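Faturach
Inicio | Conjuntos | Plantillas | Notas de versión | Contacto

# Explanada de Zollura: ficha de datos del pavimento y su entorno

Junio
Khrystyna-Mariia Maksymiv

## Alcance

La ficha cubre la explanada peatonal de Zollura: el pavimento de losas de hormigón, las juntas, los bordes con zonas verdes y las fachadas que la delimitan. Se excluyen los interiores, el aparcamiento y la red de drenaje enterrada. El conjunto sirve de referencia para el inventario de superficies de Bemcombe y sustituye a la plantilla 2.

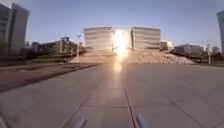
Escalinata y bloques del fondo, con el sol bajo entre ambos.

## Organización

- `pavimento/`: losas, juntas, fisuras y manchas.
- `bordes/`: bordillos, césped, taludes y arbolado.
- `fachadas/`: edificios perimetrales, solo exterior.
- `mobiliario/`: farolas y postes.
- `tablas/`: registros en CSV, separador punto y coma, UTF-8.

Cada registro lleva código de sector, elemento, estado y observaciones. La explanada se divide en 6 sectores. El estado admite `bueno`, `regular`, `malo` y `sin_dato`; el campo vacío no es válido.

## Fachadas
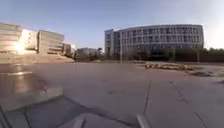 El inventario de fachadas solo recoge geometría general y tipo de composición. No se registran usos, titularidad ni año de construcción. Los edificios de planta curva se codifican como una sola unidad aunque tengan adosado un volumen recto; en el bloque curvo, con su retícula regular de ventanas, el cuerpo más estrecho y alto del extremo izquierdo figura como subunidad `b`. Cuando el arbolado oculta las plantas bajas, el campo `planta_baja` se rellena con `sin_dato`.

## Pavimento

La unidad mínima es el paño entre juntas. Las manchas se anotan por paño, sin medir superficie. Las fisuras que parten de una junta se asignan a la junta y las aisladas, al paño. La pintura vial se registra aparte, con un campo de desgaste de tres niveles.
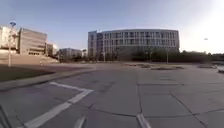
Los tramos de bordillo se numeran desde la escalinata. Un tramo termina en un cambio de dirección, en una interrupción o al alcanzar 50 m. Stepan Polishchuk revisó la numeración de los sectores 4 y 5; los códigos anteriores se conservan en la columna `cod_antiguo`.

## Limitaciones conocidas

- Con sol rasante, el tono del hormigón no es comparable entre sectores. No usar para clasificar material.
- El contraluz borra aristas de fachada. Los registros afectados llevan `luz=1`.
- La especie del arbolado no está identificada.
- Las cotas de la escalinata están pendientes.
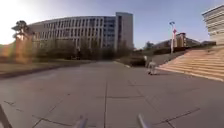
Tampoco se ha cerrado el criterio para las juntas selladas. En la versión actual se tratan igual que las abiertas, con la excepción del sector 3, donde se mantuvo la codificación de la plantilla Boiko. Alrededor de 60 registros conservan esa codificación y se convertirán en la próxima revisión. Hasta entonces, filtrar por `origen != "boiko"` antes de calcular longitudes de junta.

## Correcciones

Se admiten por código de registro, indicando valor actual y valor propuesto. Los cambios de geometría requieren adjuntar croquis acotado.

Relacionados
- Plantilla 2: campos retirados
- Bordillos y taludes: guía de codificación
- Conversión de registros Boiko
- Inventario de superficies de Bemcombe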